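Visit to the Beltora hinge and runner works, Trindthorpe
May 3, 2019

The works opens to trade visitors twice a year. Our party was met at the Asside gate and taken first to the press shop, where cold-rolled strip is formed into drawer runner profiles. Two presses were in use. The older one is kept for short orders — mostly replacement parts for office cabinets no longer made.

Maritza Salazar, the production manager, led the tour. Strip thickness is checked at the start and end of each coil, and the readings are written on a card that stays with the batch as far as packing. A change of lubricant in February had cut the number of rejected profiles, though she would not give a figure.
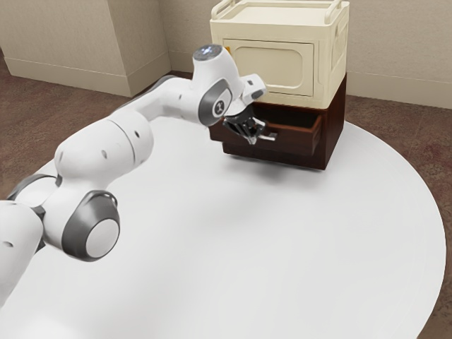
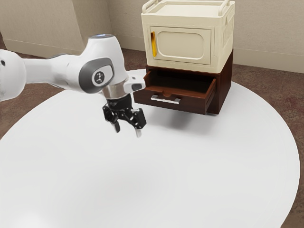
The plating line was down for cleaning, so we saw the tanks only from the walkway. Zinc is the standard finish. A black finish is done elsewhere, by Ranasinghe, and adds a week to delivery.

Minimum order for standard runners is 100 pairs, and 800 for special lengths. Several of us thought the second figure high for small joinery shops. Samples can be requested in writing.

Parking at the Asside gate is limited and the footpath from the station is unlit. The canteen closes at 2.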